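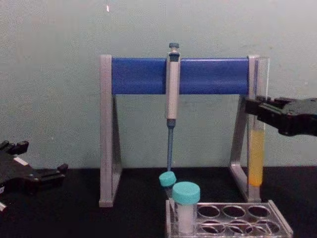 *A pipette hanging from the blue bar of a laboratory stand.*

**Tarkness Tenants' Union Questions Fire Department's Account of Warehouse Blaze**

TARKNESS, June. The Tarkness Tenants' Union is asking the city to reopen its review of the fire that gutted the former Kollár warehouse on Sekau Street shortly after 2 a.m. last month. No one was killed. Two people were treated for smoke, and 66 residents of the building next door were moved out overnight.

The city's report blames "a likely electrical fault." We have read all of it, and we do not see what that finding rests on. Power to the warehouse was shut off in the winter, according to the utility notice taped to its front door. The report does not mention the notice. Nor does it say whether anyone looked at the wiring.

The report also says the first engine arrived "promptly." Residents who called 911 say they waited much longer than the city's target time. The call log would settle the matter. We asked for it and were told to expect an answer within 90 days.

Sudar Holdings, which owns both properties, says it is "fully committed to safety" and has offered each displaced household $600. Tenants must sign a release to get the money. A statement about commitment is easy to write, and we would like to see the alarm inspection records for the apartment building instead. Several tenants say they heard no alarm at all and woke to neighbors pounding on doors.

The union is asking for three things: the full call log, the lab results on debris taken from the loading dock, and a written reason for closing the case while those results were still pending.

A petition with 206 signatures was handed to the city clerk. The clerk's office confirmed it was received. It did not say who would read it.

**Media contact:** Press desk, Tarkness Tenants' Union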